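Fuler to Add Washed Coffee From Durán Farm This Fall

Sep 23, 2022

ORNIDBERG - Fuler, the coffee roaster on Mill Street, will start selling a single-farm coffee from the Durán family next month, the first time the shop has bought a full season's lot from one grower.

The coffee is a washed Arabica picked in the spring and shipped in June. Fuler has bought 21 bags of it, and the last of them reached the roastery last week. It will be sold as whole beans and ground to order, and it will also be the regular drip coffee at the shop's front counter through the winter.

Owner Yoga Nair said she first tasted the coffee at a trade cupping two years ago and asked for a sample each season after that.

"The first year it was good but there wasn't enough of it to go around," Nair said. "This year they offered us the lot before it went anywhere else, and I said yes the same afternoon."

Until now Fuler has bought most of its green coffee in small amounts from Liriletti, an importer that supplies several shops in the area. Liriletti also handled the Durán shipment, including the paperwork and the storage near the port. Nair said the shop will keep buying its other coffees through the same importer, and the house blend will not change.

Roasting is being done by Hidayah Harahap, who joined Fuler as head roaster last year. Harahap has been running small test batches for the past 3 weeks and has settled on a medium roast. Darker batches lost the fruit in the cup, Harahap said, and the lightest ones tasted too sharp with milk.

"Most of our customers drink it with milk, so it has to work that way," Harahap said. "Black, you get something like plum and brown sugar. With milk it's closer to caramel."
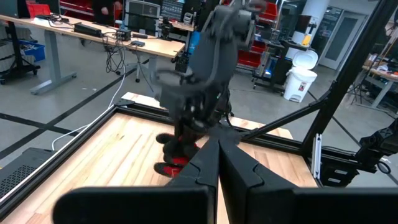 A robotic arm holding a red and black object over a light wooden work surface.

The first bags for sale will be limited to 500, each holding 12 ounces of whole beans. After that the coffee will be roasted twice a week for as long as the lot lasts, which Nair expects to be well into spring. Customers with a standing order can switch to the Durán coffee by telling the counter staff or by replying to their monthly email. Those who do nothing will keep getting what they get now.

Nair would not give a final shelf price but said it will be slightly higher than the house blend. A cup at the counter will cost the same as any other drip coffee. Shipping costs went up over the past year, she said, and the shop raised its bag prices once already in the winter. No other increase is planned before the new year.

The change also means one coffee is leaving the shelf. Fuler's current single-origin drip, a natural-process coffee with a strong berry taste, will be sold until it runs out and will not be reordered. Remaining bags are at the counter only and are no longer listed online. Harahap said a different natural coffee may come back in the summer, depending on what samples arrive.

Free tastings will be held at the shop on the first 2 weekends of next month, in the morning only. Each will last about an hour and will include the Durán coffee brewed as a pour-over and in a French press, next to the house blend. There are six seats per tasting, and names are being taken at the counter or by phone. Anyone without a seat can still ask for a small sample cup while the pots last.

Fuler will also hold one evening class on brewing at home. Harahap will teach it and plans to cover grind size, water temperature and how to store beans after the bag is opened. Students should bring their own grinder if they have one - hand grinders are fine. The date had not been set as of this week.

Wholesale accounts will get the coffee later than the shop. Two restaurants and a bakery in Ornidberg now serve Fuler's house blend, and the bakery has asked for the Durán coffee as a second choice on its menu. Nair said those orders will be filled once the first retail bags are out the door.

"We're a small place with one roaster, and it only runs so many hours a day," she said. "I'd like the people who walk in to get it first."

Whether the shop will buy from the same farm again has not been decided. Nair said she has told the family she is interested and will wait for next season's samples before agreeing to an amount.

Fuler's opening hours stay the same through the fall. The shop will close early on one afternoon next month so the roaster can be serviced, and a notice will be posted on the door ahead of time. Bags ordered online for pickup that day will be held at the counter until the following morning.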